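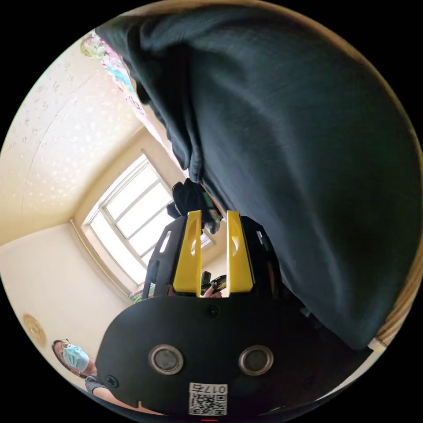
Slide 1. Gripper 017 by the window, with dark cloth hanging across the top of it.

(Leave this one up while people find chairs. Start when the kettle's gone quiet.)

Right, hello everyone, thank you for coming out to Prenthorpe in this weather. I'm going to talk for as long as you'll let me about the open day I went to in December, over at Stasthorpe, run by a small outfit called Zovov. They teach robots to do housework. Or they're trying to, and they were very cheerful about how far off it is, which I liked them for straight away.

I'd gone expecting a big arm on a stand, picking up cups. What I got was a house. Bedrooms, a kitchen with a wonky drawer, stairs with a proper carpet on them, and people going from room to room with these things in their hands. The one on the screen is number 017 — you can find it on the little white label at the bottom, upside down, next to the square code. There's another character after the number, and I've since looked it up and it means "right". I was far too pleased with myself about that.

(Point at the yellow fingers. Wait for someone to say it looks like a toy. Someone will.)

The idea is dead simple once you've had a go. You hold the gripper and you do the job yourself. Fold the towel, move the pillow, shut the cupboard. There's a camera riding on the tool, so it gets the job from where a robot's hand would be, and that's where the round picture with black corners comes from. Do it enough times and the computer has something to learn from. The software side is called Valcárcel, and I won't pretend I followed all of it, but the bit I did follow is that it wants lots of goes by lots of different people. Tidy people, messy people, left-handers, me.

And they do mean lots. The target for that house was 2,000 goes and on the morning of the open day they'd kept 557. Kept is the important word! Plenty get thrown out. If you wave the thing about too fast the clip's no good, and if you stop halfway to chat to a visitor (guilty) that one goes as well.

(Slow down here. Last time I rattled through this bit.)

So, the demonstration. We were sent upstairs in twos, and I was paired with a retired bus driver who had a steadier hand than anyone in the building. Before you pick anything up they get you to hold the gripper still and look at both fingers. You want them standing straight and level with each other. Then you squeeze, let go, squeeze again. It's a nice feeling, a bit like good kitchen tongs, only it's bulkier than you think and you have to keep reminding yourself there's a wide black lump behind your knuckles. I clonked a door frame within the first minute.

Cloth is the hard one. I'd never have guessed that. I thought glasses would be the nightmare, but a glass stays the same shape all day long. A shirt or a blanket is a new shape each time you touch it, and it gets between the tool and whatever you were trying to look at. Go back to the first slide in your heads for a second, all that dark fabric and the creases in it. Where would you grab that? I asked the same thing upstairs and got three different answers from three people, and then they all started arguing, and it was the best part of the day.

(Next slide.)
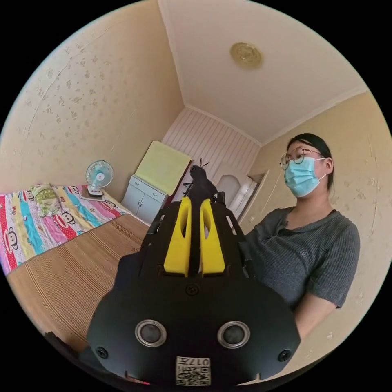

Slide 2. A gripper in the bedroom, with the monkey quilt and the sleeping mat on the left.

I do love that quilt. Somebody always asks about the quilt, so have a good look at the monkeys now and we'll get on.

What I want you to notice is how ordinary a room it is. Flowery wallpaper, a desk fan, a little white cabinet with a cloth over it. I'd asked whether they couldn't do all this in a workshop, on a clean bench with good lights, and was told they'd tried that first. The trouble was that the robot then got very good at a clean bench. Put it by a real bed and it hadn't a clue. So now it's rooms with patterns and clutter and a window that's far too bright, and the mess is all part of the lesson.

Take the mat, with all those fine lines. And the quilt next to it with fat stripes going another way. We don't think twice about where one stops and the other starts. A camera has to be taught it, and I found that oddly cheering — I'm slow at some things but I can find the edge of a quilt.

My own go lasted 55 seconds and I was asked to put a pillow straight. I put it straight. Then I patted it, out of habit, with the gripper, and apparently the patting is "extra motion" and they'd sooner not have it. So there may be a robot one day that pats pillows and you'll know who to blame.

(Pause. If there's no laugh, carry on regardless.)

Things I'd tell you if you're going to the next one:

Wear flat shoes, the stairs are steep.
Ask for a turn early. By mid-afternoon there's a queue on the landing.
The tool gets heavy, so swap hands if they'll let you.
Ask to watch a few clips played back afterwards. Your own wobble is an education.

What I didn't get was a proper answer on when one of these might turn up in a house like mine. I asked twice. The first time I was told "it depends on the house", and the second time I was given a biscuit. I don't mind that. I'd rather have the biscuit than a made-up date.

(Questions. Have the handout ready, and the address in Stasthorpe. Lights back up before anyone trips over the projector lead.)

Notes typed up 2/1/24

Comments (4)

Enjoyed this very much, and I was the one who said it looked like a toy. Is there a lower age limit for having a go? My granddaughter is nine and would be in heaven.

I went to the same open day and got the wonky drawer. It took me six tries and I swore on the last one. I do hope there's no sound on those clips.

Could you put up the handout as well? I left mine on the bus.

Still not convinced about cloth being harder than glass, but I tried folding a fitted sheet with the salad tongs last night and I'm coming round to it.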